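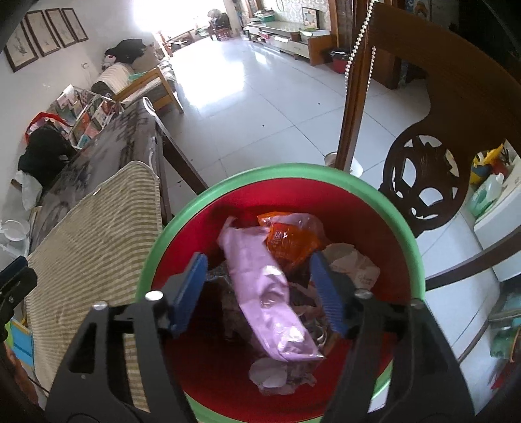 January 30, 2022

Illey hand gripper, unit kept at the house. Pads, pivots, trigger cable, zero.

Left over from last time: jaws not meeting square, right side lagging when the trigger is let out slowly. Pads due anyway. The Phan sheet had 264 grips against the old pair when I closed it off, and the ribs had gone smooth at the tips on both. They still held boxes and tins. Thin plastic slid out of them.

Stripped it on a towel. Order I used, for whoever does it next:

Trigger cable off first, at the handle end. Leave the barrel adjuster where it is and count turns only if you have to move it.
Back off the pivot bolts, two each side, but leave them in the frame by a thread or two.
Slide the jaw arms up until the pads clear.
Pads peel from the bottom edge. Do not lever against the slots in the arm, the webs between them mark easily.

The old adhesive came off the left arm in one strip. The right arm needed isopropyl and a plastic scraper. There was grit under the right pad near the tip, and the pad had lifted there, so that explains at least part of the squareness problem. I do not think it explains the lag.

New pads are the blue ribbed ones from the Lostell box. The ribs run the same way on both, I checked them against each other before taking the backing off. Pressed up in the soft-jawed vice with card either side. Lostell give 24 hours before full load and I gave them that.

Pivots: the washer on the lower right bolt was dished. Replaced it with a flat one from the spares tin. That side now swings freely under its own weight, and before it would stop part way. Small smear of dry lubricant on each bolt, wiped back. Thread lock on the bolts, the weak kind. Nip them up until the arm drags, then back a quarter turn. If you do them tight and trust it to bed in, it will not bed in, we have been through this already in September.

Cable: one broken strand at the trigger end. Did not change it, there is no spare here. Cut the strand short so it does not catch in the outer. NEEDS DOING before this unit goes back to Cusari.

Zero: closed on nothing, pads just touching, reading saved. Opened fully, 63 mm between pads at the tips by caliper, which agrees with the readout to within what I can hold the caliper still. Repeated after lunch with the room warmer, same.

Then on to soft items, as these are what it kept dropping. Crumpled packaging, wrappers, thin bags, that sort of thing, picked up and let go, some of it over a bin and some of it over the floor.

Notes from that:

Coming straight down into a full bin is the awkward one. The arms want to spread wide at the rim and then the tips are too far apart to get under anything. Better to go in half closed and open once the tips are past the rim.

Flat wrappers on top of a pile: do not press. Pushing down only packs the pile. Touch, close slowly, lift.

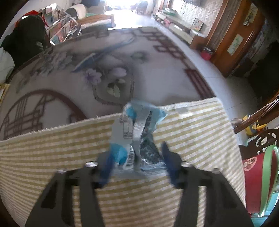 A twisted or bunched piece is far easier than a flat one, as you would expect, and it tells you little about the pads. If you want to know whether the pads are any good, use something flat and shiny and hold it by one layer. I did both and have kept the two apart on the sheet.

Watch the readout on very thin film. With one layer between the pads it sits so close to zero that you cannot tell a hold from a miss by the number. I looked at drawing a line lower down and gave up, the noise is bigger than the film. For now a hold on thin film is called by eye.

Did nearly 100 grips in all. No lifting at the pad edges afterwards, checked with a thumbnail along the bottom and both sides. The zero had not moved. Drops were mostly thin film taken too near the tip, and three of them were me letting the trigger out early while I was turning to put the thing down.

The lag on the right side is much less but it is there. With the trigger let out slowly the left arm still starts first by a hair. Could be the broken strand, could be the return spring. I swapped nothing else today so as not to muddle the two. Change the cable first, then look again, and only go into the spring if it has not cleared.

One more on handling. The handle gets slippery after an hour or so and I found I was squeezing harder to make up for it, which loads the cable for no reason. Tape on the grip helped. I left the tape on, it comes off clean.

To do:
Cable from Cusari, inner and outer, ask for two
Flat washers, the spares tin is down to the last few
Start a fresh Phan sheet for the new pads, today's grips go on it as the first line
Recheck pivot bolts after the next session, witness marks are in white paint pen
Return the caliper to the Lostell case, it is in my coat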